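Equipment Review: Plirkex Tabletop Practice Set for Arm Workcells

Prepared by Tincuța Pană, Equipment Planning, Birkow Technical Institute
Sep 28, 2025

Summary rating: recommended for purchase, with conditions on mounting and spares.

The Institute's automation laboratory asked this office to review the Plirkex tabletop practice set before the next equipment budget is fixed in February. The set consists of kitchen props intended for pick-and-place and sorting exercises with a robot arm. The arm itself was already in service and was not part of the review. Two competing proposals were considered on paper only: a set from Zillis, and a plan to buy household goods locally and assemble a set in house.

Purpose of the purchase

The laboratory teaches manipulation to second-year students and runs small contract trials for outside firms. Both activities need objects that differ in shape, size and surface and can be replaced at short notice with the same item. Up to now each instructor has brought in his or her own props, and results from one term could not be compared with results from the next. Dalibor Machala, who manages the laboratory, set consistency of the props as the first requirement and placed price second.

Scope of the review

The set was used in the laboratory over two teaching blocks. Juraj Hudec ran the exercises, and this office attended three of them. Scoring covered variety of objects, suitability for overhead viewing, table space required, ease of resetting and cost of ownership. No attempt was made to rate the arm or its software. 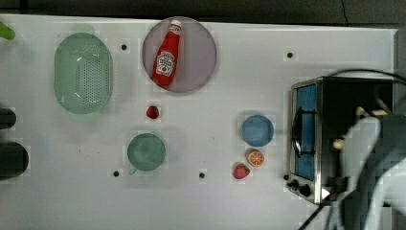
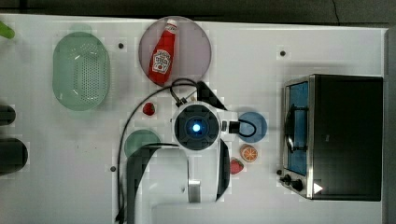
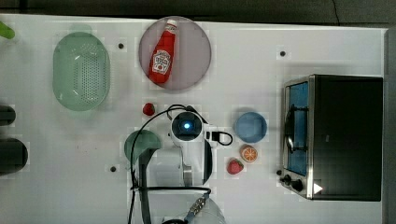

The practice layout at the arm workcell, seen from overhead: toaster oven at right, colander at left, ketchup bottle on its plate.

Variety of objects

The range is good for an introductory course. Plates of different sizes and colors allow sorting by either property. The ketchup bottle gives students a long object to approach at an angle, and the strawberries and orange piece provide small targets. The colander is a useful addition, as its rim and perforated bottom raise different questions about where to grip. The toaster oven is the most demanding item. Mr. Hudec assigns its door handle and knobs only to students who have completed the earlier exercises, and this office supports that practice.

Two objections were recorded. The set has no soft or deformable items, and there is little in it that is heavy. A laboratory doing contract work on packaging will need to budget separately for both.

Table space

Planners should measure before ordering. The toaster oven takes up a considerable part of the table, and the arm needs clear room to move between it and the smaller items. The white table surface gives good contrast with the colored props. Cable routing should also be settled at the planning stage. The arm's cable needs slack to follow the joints, and any slack lying over the work area reduces the space in which props can be placed. We advise purchasers to draw the layout at full scale and include the cable in the drawing.

Resetting between exercises

Students were able to return the props to their starting places from a printed layout sheet. The sheet supplied with the set is small and poorly labeled, and the laboratory has since drawn its own. A marked mat would be a sensible accessory, but Plirkex does not offer one at present.

Cost

The quoted price was 1419 euros, with delivery included. The Zillis proposal was lower in price but did not include an appliance. Buying locally would be cheaper again. However, Hendrik Van Rooij of the purchasing office pointed out that household goods change from season to season, and that staff time spent finding matching replacements is rarely entered in the equipment budget. Single replacement items may be ordered from Plirkex through its distributor, Vaněk, subject to a minimum order.

Departments preparing a request should enter the following as separate lines:

The practice set
One spare of each small item
Layout mat or printing of layout sheets
Table preparation, including any drilling for fixed mounting
Instructor time for setting up the first exercises

Table preparation was left out of our original estimate and had to be met from the maintenance account.

Recommendation

Purchase of one set per arm workcell is recommended. Sharing a set between workcells was considered and is not advised, given the time lost in moving the oven. Spares should be ordered together with the set in order to reach the distributor's minimum. Requests for the coming budget should be sent to Aatos Sjöberg in the finance office, with the full-scale layout drawing attached.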